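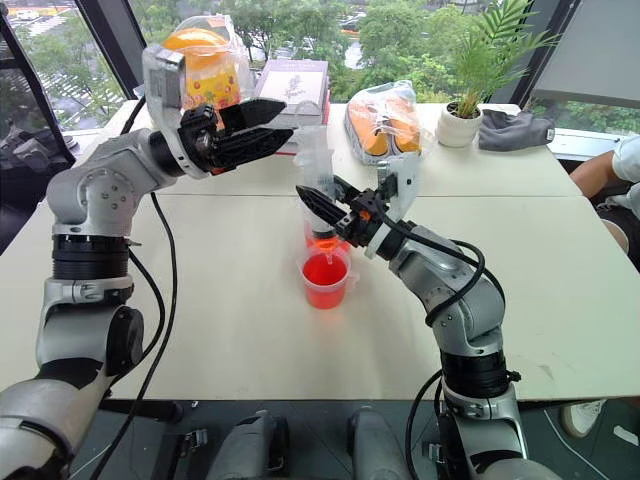 A measuring jug is a vessel used to portion liquids by volume. It has graduation marks on the wall, a handle and a pouring spout. Most household jugs are made of glass or a transparent plastic, so that the level can be read from the side.

Use

The jug is placed on a flat surface and read at eye level, at the lowest point of the curved liquid surface. Readings taken from above tend to be too high. When pouring into a small cup, the spout is held close to the rim and the jug tilted slowly – a fast tilt makes the stream overshoot. Light plastic cups tip easily and are best filled on a level table, away from any join between two tops.

Graduations

Scales are printed or moulded. Printed scales wear off with washing; moulded ones last longer but are hard to read against clear liquids. Coloured drinks, such as red cordial, show the level plainly. A common small cup holds 300 ml, marked in steps of 30 ml.

Care

Plastic jugs may stain after long contact with strongly coloured liquids. Abrasive pads scratch the wall and obscure the scale.

See also: Measuring spoon, Beaker, Funnel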